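Setting powder over cream contour, do you still bother?

pitside_jo
I do makeup for a small community theater and we open in November. Stage lights are hot and I've always powdered everything after cream contour. Lately the powder takes the color down so much that the back rows lose the cheekbones. 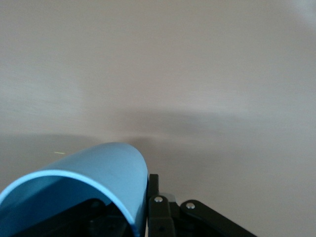 I'm using the Celutari cream palette and a loose translucent powder. Cast of 35, so whatever I do has to be quick. Does anyone skip the powder?

mkwofie
I wouldn't skip it. Put the contour on one shade darker than looks right in the mirror, then press the powder in with a puff. Brushing moves the cream.

Darko65
Disagree. I stopped powdering the contour and only do forehead, nose and chin. Lasts me through act one and I touch up at intermission.

mkwofie
Depends on the skin. That would slide off me in ten minutes.

Darko65
Fair, mine is dry.

tessa_b
You could powder first and use a powder contour on top. Pamari has one that shows up well under warm gels. It takes me 4 minutes a face.

pitside_jo
I tried powder contour last year and it went patchy on anyone who sweats. Might have been the brush.

mkwofie
Which primer are you using? If it's silicone and the cream isn't, that could be your patchiness right there.

pitside_jo
No primer. I'll try pressing with a puff on two people at the next dress rehearsal and leave it off two others.

Darko65
Check them from the back row with the lights up. Post which one held.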